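The garden path at Gillton

It is winter now and I am sorting my papers from the year, so I want to write finally about the path walk I made in July. I promised this to Lilibeth Lacson, who reads this blog and who asked me two times already.

For those who are new: I am slowly making a path behind our house, from the kitchen door to the shed. It is 51 feet. My husband says grass is enough. I do not agree, because in March you can lose a shoe in that grass. But I did not know what kind of slab to buy, and the catalog pictures all looked the same to me. So I went to the park at Gillton, where there are many kinds of paving, and I walked on all of them slowly, like a person who has lost a key.

I learned there that I was looking at the wrong thing. At home I was thinking only about color. In the park I started to look at the edges, the joints, and how a path looks when it goes away from you under trees. A pale slab in full sun is very bright. The same kind of pale slab in the shade is soft and pleasant, and the small leaves on it do not disturb at all.

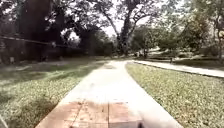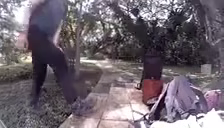
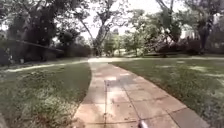
Park paths at Gillton, July. The reddish paving is in the first picture, the slabs with the bend to the left are in the other two.

My favorite is the last one. The grass comes over the edge a little in places, and I like this more than a very clean border. Some slabs are darker than their neighbors, and it does not look like a mistake. I had been afraid that stains would make the whole path ugly, so this was good to see.

The first one is very straight and I think it needs a big lawn on both sides. We do not have a big lawn. Also, our garden has only one tree that gives real shade, an old pear, and in the afternoon the sun is strong near the shed. With concrete so light I would need sunglasses to bring out the compost.

After the walk I went to Chamoun, the stone yard, and asked for square slabs in a beige that is not too light. They had them, but there were only 35 left and I needed 53. Akua Abubakari at the counter was patient with my drawing -- I had made it in centimeters and then in inches on the same paper -- and she put my name on the next delivery. She also told me to leave the joints narrow, or I will be weeding every summer.

The slabs came in the fall. I have laid the part from the door to the pear tree, with a small bend to the left, and the rest is standing against the shed wall under a cover until the ground is softer. I still have to decide what to plant along the side. Lilibeth says thyme. I have bought one pot of it to try.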